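Varghese Hall Community Kitchen
Progress report to the Hisberg Fund, 2 December 2018
Prepared by Divya Shenoy, project lead
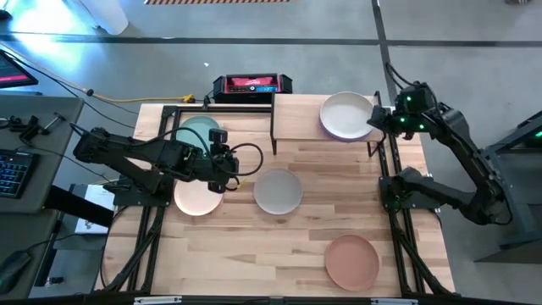 Plates in five colours on the light wood tabletop.

Dear Panya Thammasiri and colleagues,

Thank you for your patience with the new report form, which we have now got the hang of. We are very happy with where the kitchen has got to since our last update in September, and there is a lot to tell you!

Weekly lunches

We have now served 406 lunches under this grant. The room seats 32 and on most weeks every chair is taken. When we applied, we thought the lunch would mainly draw people from the flats behind the hall, and they do come, but so do plenty of parents from the nursery and a cheerful group from the allotments who bring us more leeks than we know what to do with. Leek and potato soup has been on the menu so often that we have started putting celeriac in it to keep the cooks interested. It is better that way and we are keeping it.

The pay-what-you-can jar is working well. We moved it from the serving hatch to the table by the coats, as people told us they felt watched at the hatch. Takings went up the week after and have stayed up. Money from the jar goes towards dried goods and cooking oil, so the grant is stretching further on food than we had budgeted for.

Cooking classes

The first course finished in October and the second is halfway through. Both filled up from word of mouth alone. Each course covers bread, two soups, a bean stew, a simple curry and something sweet, and everyone takes a portion home. For the second course we swapped the order round so that bread comes last. Starting with bread was a mistake on our part — the rising time left people standing about in a room full of strangers with nothing to do. Soup gets everybody chopping and talking within five minutes.

Several people from the first course now help at the lunches, and two have asked if they could run a session of their own on flatbreads. We said yes straight away and have pencilled it in for the new year.

Equipment

The Brisar oven is in and we love it. It heats evenly and takes four trays, so the baked potatoes for a full sitting can go in together. Fitting it took longer than planned: the old supply was not up to the load and a new cable had to be run from the meter cupboard. This added £214 to the electrical work, which we have met from our own reserves.

The Trumeck fridge had a faulty door seal on arrival. The supplier replaced the seal free of charge, and the temperature log has been steady ever since. We still need a second probe thermometer and a proper rack for the big pans, which are living on the floor of the dry store for now. We know that isn't good enough and it is the next thing on our list.

Recipe booklet

This was the smallest line in our budget and has turned into one of the most enjoyable. People have been handing in recipes on envelopes, on the backs of class sheets and, once, on a paper bag. We have tested most of them at the lunches. The printer has quoted £393 for the full run with a card cover, almost exactly what we set aside. Proofs should be with us in January, and we will post you copies as soon as they are ready.

What has been harder

Washing up, mainly. The hall has one sink and it backs up if the soup pans go in with the crockery. We have asked for a price on a second sink and will come back to you before spending anything, as it falls outside the agreed budget. Storage is tight too, and we have had to turn down two kind offers of free chairs.

Next steps

Before the end of the grant period we plan to finish the second course, start a third with an evening slot for people who work in the day, and get the booklet out. We would also love to have you over for lunch. Any week suits us, just let us know about allergies beforehand.

With warm thanks,
Divya Shenoy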